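White marble look table, shiny dark floor, how do I keep both from looking grimy?

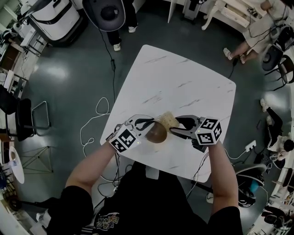

Photo: Nakier, posted May 23, 2018

Square table, white with light gray veins. Floor is dark teal gray and glossy. Love the combo but it's a pain. Table shows every smear and the floor shows everything else, dust, footprints, you name it. We also eat at it so crumbs get everywhere. No idea if the top is real stone, came with the place and no label underneath. Been using kitchen spray and paper towels, leaves streaks. What do you all use? Don't want to wreck the finish.
Nakier

First find out what the top is. Real marble feels cold and weighs a ton, and vinegar or lemon will etch it, so none of that untill you know. Dish soap is safe on either one. Couple drops in a bowl of warm water, microfiber cloth, wring it out good. Then plain water, then dry it right away. The drying is what gets rid of streaks. Your kitchen spray is probably leaving a film, might take 2 or 3 goes to get it all off.

For the floor, dry dust mop first, always. Grit scratches gloss. Then a barely damp flat mop, work backward toward the door. Pick up the long cords before you start, I coil mine and hang them over a chair. They drag dirt around and the mop catches on them.

Crumbs, just put a tray or cutting board under the bread. Easier to wipe.
Pusden

had a dark floor for years, gave up. get a rug

Hellska

Agree w/ Pusden on the soap. Would add, shoes off if you can, made the biggest diffrence at our place. And skip anything that says "shine" on the bottle. Tried one in June, floor was sticky for a week and I had to strip it.
Vieira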